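Kitchen Chores Without the Kitchen: Tips From the Drotport Robot Club

If your club wants to try household tasks this spring, start in the simulator. We saved ourselves a lot of mopping that way, and the six students on the Kiltus project could all practice at home. Begin every run with the gripper open and check the view from the wrist before you send it anywhere.

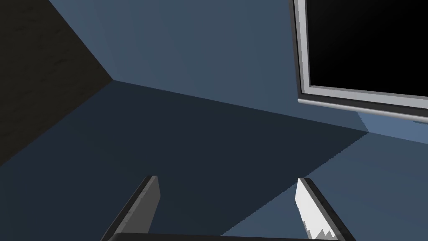 Keep your first moves short, and go slow near furniture. We cap ours at 300 steps a run — plenty for reaching a shelf or a counter, and short enough that you'll still feel like trying again. Write down what you changed each time, even the silly little things, and save under a new name.

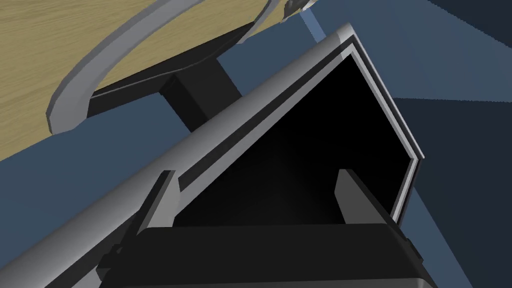
Take turns, too. Four runs apiece and then swap seats works nicely for us, with a snack in between if somebody has baked. 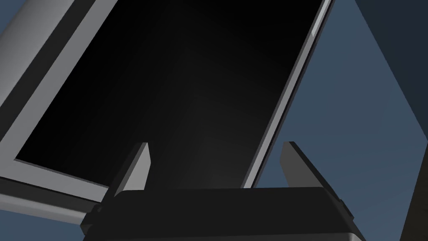 How long should a beginner practice before trying a whole chore?
We like to see 66 clean reaches in the log first, which most of our students manage by the middle of May.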